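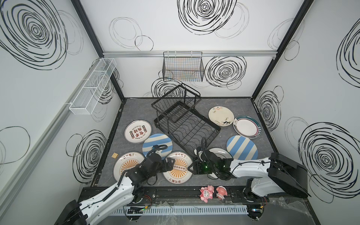

Ceramic plates and a black metal dish rack.

Small producers in Dirkden wait too long for their money, new Drandel survey shows

DIRKDEN, September 10, 2025 — Drandel, the association of small and medium producers of household goods, has published today the results of its survey about late payment. The survey was made among 120 member firms in the Dirkden area. It shows that a payment from a large retail customer arrives on average 21 days after the date which is written in the contract. Around 40 per cent of the firms answered that they have postponed the hiring of a new worker for this reason.

The survey was carried out in May by the economic office of Drandel. The firms that took part make kitchen goods, small furniture, home textiles, glass and ceramics. Most of them are family businesses, and many have only a few large customers. When one of these customers pays late, the firm must find the money for wages, energy and raw materials from another place, usually from a bank.

"Our members do not ask for a favour," said Zerrin Bilgin, director of the economic office at Drandel. "They have delivered the goods, the goods were accepted, and the goods are already being sold in the shops. What they ask is to be paid on the day that both sides have signed for. A small firm cannot be the bank of a large one."

How the delay affects local jobs

In discussions about jobs in manufacturing, the attention goes usually to wages, to imports and to the cost of energy. Drandel considers that the time of payment belongs also in this discussion. The answers of the members show that a late payment is seldom a reason to close a workshop. Its effect is slower. A machine is repaired again when it should be replaced. A temporary contract is not made permanent. An apprentice is told to come back next year.

Several firms wrote in their answers that they refused larger orders, although they had the capacity to produce them. The reason given was that a larger order means buying more material in advance, and the owner could not be sure when the money would return. In this way a firm can have full order books and still not be able to grow.

Firms that sell mostly to independent shops reported shorter delays than firms that sell mostly to chains. Drandel underlines that this does not mean every chain pays late. Some large customers were named by members as very correct payers, and in these cases the supplier was often ready to give a better price.

The survey asked also about the causes. Disputes about quality were mentioned rarely. Much more often the invoice was waiting for an internal approval, or it was sent back on account of a missing order number, or the supplier was asked to enter it a second time in a new online system. Members describe long periods in which they write to a general e-mail address and receive only automatic answers.

Few firms ask for interest

By contract, many of the suppliers have the right to ask for interest on a late invoice. In practice very few of them use it. The owners explain that they are afraid to lose their place in the next catalogue, or to be treated as a difficult partner when the prices are negotiated again.

"I understand this fear very well," said Bilgin. "If one customer buys half of what you make, you think carefully before you send him a reminder, and you think even longer before you send him a bill for interest. This is why the solution cannot be left to each firm alone."

What Drandel proposes

Together with the survey, Drandel presents two proposals to the retail companies which buy in the region.

The first is a common payment form, in which the buyer confirms the date of receipt of the goods and the date of payment in the same document. If the buyer has an objection to the invoice, it must be written on this form shortly after receipt, so that a missing number does not appear as a problem only when the money is already due. The form is short and it can be used on paper or electronically.

The second is Plenider, a payment register that will be run by the association. Members will report to Plenider when an invoice was due and when it was paid. The names of the suppliers will stay confidential. The buyers will be shown with their average time of payment, and each of them will have the possibility to check the data and to comment on it before publication. Drandel expects that the good payers will be happy to be seen — and that the others will have a reason to look at their procedures.

Solís, a wholesaler of kitchen and table goods with its warehouse in Dirkden, has agreed to be the first buyer to use the common form with all its suppliers in the region. The company will also give its own payment data to Plenider, and will tell the association about any practical difficulties that its accounting department finds in the form.

Drandel will invite other buyers to join in the coming months. Participation is voluntary and free of charge, and a buyer does not need to change its accounting software. The association has also asked the town administration of Dirkden to use the form for its own purchases from local firms.

About the survey

The survey was answered in writing by owners or by the persons responsible for accounts. The delay was calculated from the due date in the contract, or from the due date on the invoice if there was no written contract. Private customers and export sales were not included. The survey covers only members of Drandel, so the results should not be read as figures for the whole manufacturing sector.

The full report, with the questionnaire and a copy of the common payment form, can be requested from the Drandel press office.

About Drandel

Drandel represents small and medium producers of household goods in Dirkden and the surrounding area. It gives its members advice on contracts, training and access to markets, and it speaks for them in front of public authorities and trade partners.

Contact for journalists
Zerrin Bilgin
Economic office, Drandel
Dirkden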